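Review: Gestier Grants Portal for Municipal Arts Funding

Prepared by Stefaniia Kravchuk for the Prillcombe Arts Council
December 12, 2021
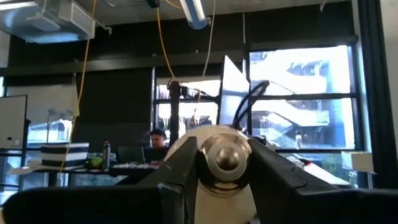
Background

The Prillcombe Arts Council distributes public money to museums, theaters, music programs and neighborhood festivals within the city limits. Until this year, applications were received on paper or as email attachments and were entered by hand into a spreadsheet kept by the grants office. In July the Council moved its annual funding round to Gestier, an online portal sold to city and county arts agencies. This review covers one complete funding round, from the opening of applications to the release of first payments.

The Council received 140 applications, of which 124 were judged eligible. All were submitted, scored and answered through the portal. The office also took part in a demonstration of Zornach, a competing product, and refers to it below where a comparison is useful.

Setup and Cost

The annual license for an agency of our size is $2,475. The fee covers unlimited applicants and up to 13 staff and panel accounts. Additional accounts are billed separately, and the Council had to purchase two of them once the dance and theater panels were divided. Agencies that seat large review panels should ask for a written quote before signing.

Setup took longer than the vendor's schedule suggested. Application forms are built from a library of standard questions, most of which suit a small nonprofit well enough. Questions specific to city funding, such as council district, use of public buildings and prior awards from other departments, had to be written by our staff. Once saved, these questions can be reused in later rounds.

The Applicant's Experience

Applicants create one account for their organization and may return to a draft as often as they wish before the deadline. The portal saves work automatically. Larger institutions reported few difficulties. The Hollis Theater, which submits a budget of many pages each year, was able to upload its own file and did not need to retype figures.

Smaller groups had a harder time. The budget page asks for income and expenses in categories drawn from standard nonprofit accounting, and several first-time applicants did not know where to enter donated rehearsal space or unpaid labor. The help text on this page is brief and uses terms that are not explained elsewhere. The grants office answered these questions by telephone and later posted a one-page guide on the Council's website.

The portal is available in English and Spanish. The translated version covers the questions and instructions but not the automatic emails, which are sent in English only. The Council considers this a serious shortcoming and has raised it with the vendor.

Scoring and Panel Review

Panel review is the strongest part of the product. Each panelist sees the application, the attached work samples and the scoring guide on a single page. Scores remain hidden from other panelists until the chair opens discussion. Conflicts of interest are declared at the start, and the portal then removes the application in question from that panelist's list.

Video and audio samples play within the page. Under the previous system, panelists downloaded files one at a time, and some arrived at meetings without having heard the music samples. Zornach offers similar playback but places a lower limit on file size, which would have excluded most recordings of full performances.

One fault should be noted. When a panelist changes a score after discussion, the original score is overwritten. City records rules require that both be kept. Staff exported all scores before each meeting to meet this requirement, and will continue to do so until a correction is made.

Reports and Payments

Standard reports list awards by discipline, district and size of organization. They were suitable for the public budget hearing with little editing. The portal does not connect to the city's payment system, so award amounts must be entered a second time by the finance office.

Support

Support is provided by email and by telephone during business hours. Replies to routine questions arrived within one working day. A problem with late submissions on the night of the deadline was not answered until the next morning, and the Council extended the deadline by 24 hours for the applicants affected.

Recommendation

The grants office recommends renewing the license for one year, on condition that the vendor supply translated emails and a full record of score changes before the next round opens. Agencies with only a few applicants each year may find the cost difficult to justify.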